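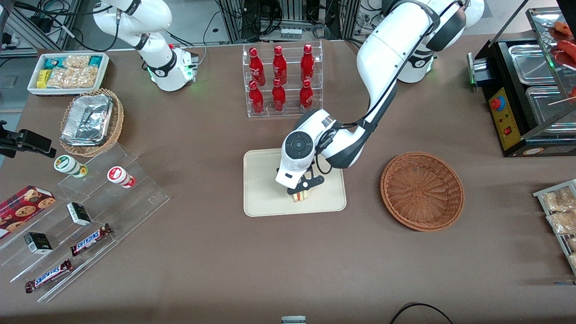 课程作业 > 服务空间与陈列 > 第三组 > 小食台台面布置报告

小食台台面布置与出餐顺序的调整

一、题目的来历

本学期的课程要求每组选一处面积不大的售卖点，完成一次从调查到改动的完整练习。我们组选的是Drikport活动楼一层的小食台。这里卖三类东西：瓶装饮料、袋装零食和现做的热食，热食包括烤肠和夹馅小三明治。台子的面积有限，东西却不少，课间人一多，拿错和找不到的情况就比较明显。

开始之前我们去看了两处做参照。一处是Ukeck车站里的Marchetti小食铺，柜台长，冷热完全分开，顾客沿着柜台走一遍就能拿齐。另一处是Stumeo书店门口的咖啡角，只有一张小桌，所有东西都朝同一个方向摆。两处的做法都不能照搬，前者需要的长度我们没有，后者不卖热食。我们借用了前者冷热分开的想法，以及后者把中间位置留给操作的做法。

二、原来的摆法和问题

二月第一次去记录时，台面是按进货顺序摆的，先到的东西放里面，后到的放外面。饮料平放在纸箱里，零食堆在饮料旁边，热食机在台子另一头，装三明治的托盘没有固定位置，哪里空就放哪里。

我们在中午记录了34单，把每一单的取货过程写成简单的流水：先拿什么，后拿什么，有没有回头，有没有挪开别的东西。整理之后有以下几点：

1. 最常见的组合是一份热食加一瓶饮料，但这两样隔得最远。
2. 零食的袋子软，堆起来会滑，压在下面的口味基本没有人要。
3. 托盘每次被挪动，都要先给它腾地方，腾出来的东西又放到了别处。
4. 外带的锡纸盒和零食混放，拿零食的时候容易碰到盖子。

第三点对时间的影响最大。组里原先以为慢在烤肠上，看了流水之后才改变看法。

三、新的布置

新的台面是棕色桌面，我们没有铺桌布，方便擦拭。布置分成后、中、两侧几个部分。

饮料放在台面中部靠上的位置，用一个透明亚克力的两层展示架。玻璃瓶装的可口可乐排成两排，每排三瓶，后排在高的一层，前排在低的一层。瓶身是红色的，白色字样，摆在透明架子上很显眼，不需要另外放价目牌。考虑过买三层的架子，但是三层放满以后太高，会挡住后面的视线，而且玻璃瓶放得高了不放心。

米色的长方形托盘放在台面中间，用来放夹馅小三明治。三明治是一层一层夹起来的，面包颜色浅，馅是红白两色，放在米色托盘上看得清楚。托盘周围留出空当，取放时手不必越过别的东西。

托盘右边是一只空的圆形藤编篮，颜色偏红棕，边沿稍微高一点。这只篮子用来装配好的一份，平时就空着。刚开始有组员建议在里面放纸巾，后来没有放，篮子里一有东西就会被当成货架用。

热食机放在台面的右上角一带。机身黑色，里面是不锈钢的格子，黄色控制面板朝左，上面有红色旋钮和一个红色小开关。面板朝左是特意选的，操作的人从托盘这边就能看到旋钮的位置。烤好的肠穿在签子上，搁在角上的架子上。热食机的下方是一只金属网盘，放透明包装的脆零食，和左边的零食分开。

左上角是白色长方形托盘，放另一部分袋装零食，有透明袋的金黄色脆片，也有蓝色、青色和黄色的小包。颜色杂的都集中在这一盘里。它的下方是一只圆形藤篮，放带锡纸盖的外带盒。

四、几处反复修改的地方

篮子的选择花的时间比预想的长。我们先试过塑料方筐，和托盘一样是方的，靠得很齐，但两样东西边对着边，看上去像一整块，顾客会把方筐里的东西也当作三明治的一部分来问价。换成圆形藤篮以后，方的是盛放区，圆的是成份区，区别比较明确。

零食原本打算全部放左边。实际摆的时候，白色托盘装不下，硬塞进去袋子会翘起来。于是分出一部分放到右边的网盘里。这样做的缺点是补货时要看两个地方，优点是等热食的人手边就有一样可以拿的东西。组内对这一点有不同意见，最后按多数人的意见保留了两处。

锡纸盒的篮子换过两次位置。第一次放在饮料架前面，拿可乐时会碰到；第二次放在热食机旁边，离得太近，网盘就没有地方了；现在放在左侧，离热食机远一些，装盒时要多走半步。这一项我们认为还没有解决好。

五、试行情况

新布置试行了一周，仍在中午记录，共36单。记录方法和前一次相同，由两人一组，一人看，一人写，写的人不参与售卖。

回头取货的次数比原来少，挪动托盘的情况没有再出现。热食加饮料的组合，取货路线基本是从右到中，一次拿完。零食里原来被压在下面的几种，这次都有人买，其中蓝色小包最先需要补货。

销售额方面，调整前一周为2302元，试行这一周为2851元。这两个数字只能作为参考。试行那一周的周二楼里有讲座，中午的人比平时多，我们没有办法把讲座的影响单独去掉。如果以后继续做，应该至少各记录三周，并避开有活动的日子。

六、不足和后续

第一，补货没有纳入设计。我们只考虑了顾客和出餐的人，没有考虑往架子上添饮料的人。现在添后排的瓶子要先把前排取下来，再放回去。

第二，托盘上三明治的份数没有规定。放得满时好看，但放久了面包边会发硬，放得少又要频繁去拿。目前是凭感觉，后面打算按时间段定一个数。

第三，没有写各样东西的标签。我们自己熟悉位置，换了别的同学值台就会摆回去一部分。准备在桌面上贴小的位置线，位置线的宽度和颜色还在试。

第四，过敏信息只写在纸上，放在台子后面，顾客看不到。这一条是老师在中期检查时提出的，已经列入下一次修改，计划和位置线一起完成。

七、分工

两名组员负责现场记录，一名组员负责整理流水和金额，其余组员负责台面布置和采购。采购的物品有亚克力架和两只藤篮，米色托盘和白色托盘是原来就有的。报告正文由全组分节写成，第四节的内容根据讨论记录整理，措辞有改动。

附：流水记录表另存，未随正文提交，需要的同学可以在下次课上向本组借阅。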